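Keeping the valley strip open: a conversation with the airfield manager at Vasidmont

The airfield at Vasidmont has one runway, 1,000 metres long, and it points directly at a hillside. Aircraft land uphill and leave downhill, whatever the wind is doing. For the three villages above the gorge it is the only link with the outside during the weeks when the road is closed, and the Fomier air service runs to it on every day that the weather allows. The airfield manager agreed to speak to this bulletin about how the strip is run and what pilots are asked to do before they may use it.

The manager, who came to Vasidmont from a much larger airport on the coast, described the first months as a period of adjustment. "On the coast, an aircraft that was not happy with its approach went round and tried again. At Vasidmont there is a point on the approach, above the sawmill, after which the pilot is going to land. Everything we teach is concerned with the minutes before the sawmill."

The runway lies 2,375 metres above sea level. At that height the air is thin, engines give less power and the landing run is longer. Loads are therefore worked out afresh for each departure, and on warm afternoons the Fomier aircraft may leave with seats unsold. The manager accepts that passengers find this hard to understand. "They see an empty seat and they have a cousin on the waiting list. We explain the rule as often as we are asked, and we do not bend it."

Pilots must hold a local approval, which is given after a course at the company's base in Ometti and a set of supervised landings at the strip itself. The approval lapses if it is not used. In the last full year the airfield handled 132 supervised landings, most of them in the early morning, when the valley is calm.
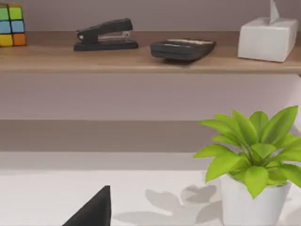 The course at Ometti begins in the classroom, and the manager regards that part of it as the most important. Candidates learn the valley by its landmarks, in order, and must be able to recite them from either end. They then study the wind, which comes over the western ridge in the late morning and drops without much warning on to the lower third of the approach. The manager compared the learning to the Rubik's cube. "A person can turn the faces all day and get nowhere. Someone who has learned the sequence does it calmly, and can tell at once when a step has gone wrong. I want the second person flying in here." Only when the classroom work has been passed does a candidate fly the route, at first in the right-hand seat.

Asked about the weather, the manager was frank about its effect on the timetable. January is the worst month. Fog rises from the River Tam after clear nights and may sit on the threshold until noon, while the upper end of the runway is in full sun. "I have stood at the top in my shirtsleeves and been unable to see the windsock at the bottom," the manager said. "We close. People shout at us, and we stay closed."

There were 199 cancelled flights in the year under review. The manager does not consider the figure a failure, though the villages have asked for better notice. A text message service has been on trial since the spring, and the first bulletin of the day now goes out before the bus leaves Ometti, so that passengers are not carried to the base for a flight that will not run.

Work planned for the coming season includes a new surface on the parking area, a second windsock halfway up the slope and repairs to the drain beside the lower threshold, where meltwater has been crossing the runway. A longer runway is not under discussion. "There is a hill at one end and a drop at the other — we have the length we have," the manager said.

The strip will close for three days while the drain is repaired. Passengers holding tickets for those days may change them without charge at the Fomier desk in Ometti.

Published 21 May 2021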